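Preduro Aufbewahrungs- und Sortierboxen für Werkstatt und Lehrbetrieb

Artikelgruppe 281
Hersteller: Inmont
Vertrieb und Beratung: Akgül Betriebsausstattung

Die Serie Preduro umfasst stapelbare Boxen für Kleinteile, Verbrauchsmaterial und Werkstücke. Sie wird in Lehrwerkstätten, Laboren und Materialausgaben eingesetzt, in denen Bestände mehrmals täglich entnommen und zurückgelegt werden. Alle Ausführungen sind untereinander kombinierbar und passen ohne Adapter in die Regalsysteme der Reihe Nonside.

Ausführungen
Preduro F - flache Box, ohne Deckel
Preduro H - hohe Box, mit Stapelrand
Preduro T - hohe Box, mit herausnehmbaren Trennstegen

Technische Daten (Preduro H)
Außenlänge: 42 cm
Verpackungseinheit: 5 Stück
Beschriftung: Einsteckfeld an der Stirnseite
Reinigung: feucht, mit neutralem Reinigungsmittel

Farbkennzeichnung
Die Außenfarbe dient der Zuordnung nach Arbeitsbereichen und kann vom Besteller frei festgelegt werden. Es wird empfohlen, die gewählte Zuordnung in der Betriebsanweisung festzuhalten und am Regal auszuhängen. Ein heller Innenraum erleichtert das Auffinden kleiner Teile, insbesondere in den unteren Fachreihen.

Für Arbeitsplätze, an denen Material direkt vom Tisch abgelegt wird, eignen sich flache, offene Behälter. Hohe Boxen sind dem Regal vorbehalten.

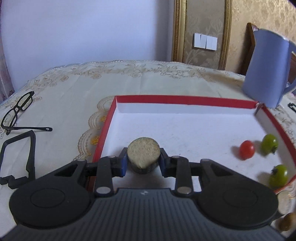 Pflege und Lagerung
Boxen der Serie Preduro sind vor dem Stapeln zu leeren, sofern kein Stapelrand vorhanden ist. Lösungsmittelhaltige Reiniger dürfen nicht verwendet werden. Beschädigte Trennstege können einzeln nachbestellt werden - bitte geben Sie hierbei die Ausführung und die Artikelgruppe an.

Bestellung und Lieferung
Die Bestellung erfolgt schriftlich über den Vertrieb. Einzelstücke werden nur als Muster abgegeben. Rahmenverträge für öffentliche Einrichtungen sind möglich, Abrufe können über das Jahr verteilt werden. Die aktuelle Preisliste gilt ab Februar.

Ansprechpartner
Beratung und Regalplanung: Orhun Özkan
Auftragsabwicklung und Ersatzteile: İlker Sezer

Rücksendungen bedürfen der vorherigen Abstimmung mit der Auftragsabwicklung. Farbabweichungen zwischen einzelnen Produktionschargen stellen keinen Mangel dar.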